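Four bands, one old market hall: Skurkell's loudest night

When the doors opened at half past five there was already a queue back to the bus shelter. Most of the people in it had come for Dastine, who were not due on until ten, and a good number had made their own banners. The woman in front of me had come on two trains and a ferry. She had seen the band 8 times and said she would keep going until they stopped.

The market hall in Skurkell holds 330 people when the side gallery is open. It has a flat floor, a low stage and a roof that does odd things to a bass drum, so anyone who can get in early should stand near the sound desk. I was let in for the afternoon checks and spent most of them there with a cup of tea.

Sound checks are dull to watch for the first half hour. Somebody hits a snare drum, somebody else says "again", and so it goes on. Then a singer walks up to test a microphone and gives you a whole verse to an empty floor. Lill did that with "Harbour Coat", a song she left out of her set in the evening, and I was sorry not to hear it again.

She opened the concert at seven with only a keyboard player beside her. It is a hard slot, with people still buying drinks and looking for their friends, and the first two songs were lost under the talking. By the fourth the room had gone quiet. Her voice is lower than it sounds on record and she speaks very little between songs.

Drestivine followed, five of them, in matching grey jackets that came off one by one as the hall warmed up. They are a dance act first and the small stage did not suit them. Twice the end dancer had to step down on to the floor to finish a turn. The crowd loved it and sang every chorus of "Second Window", including the part in Danish. There was a long gap afterwards while a broken monitor was changed, and the queue for the cloakroom met the queue for the bar.

The third act was a late change. The trio on the poster had pulled out that morning with a sick drummer, and a local covers band stepped in. They played for 23 minutes, made no mistakes that I heard and got a warm hand at the end.

Dastine came on at ten past ten. They started with three fast songs from the first album and did not stop between them. The new material, due out in October, is slower and has more guitar in it. One song, still without a title, went on too long. The rest sounded ready. For the encore they brought Lill back for a duet, and the two voices fitted so well that it seemed a waste to have kept it until then.

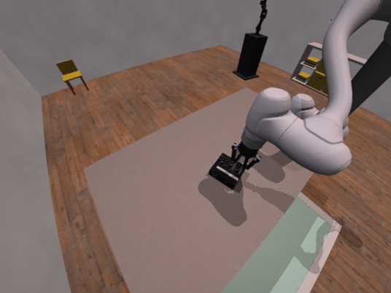 Birthe Lund
Live music writer

Tickets were fair for four acts, and there was a second price for under-18s in the gallery. The shirts were dear and had gone in the larger sizes before Drestivine came on. Water was free at the bar if you asked for it.

After the show the band signed posters by the side door for around 100 people. The last bus had left by then, and plenty of us walked down to the station together, still singing the wrong words to "Second Window". Dastine play two more dates on the coast before they go back to the studio, and returns for both are sold at the door from six.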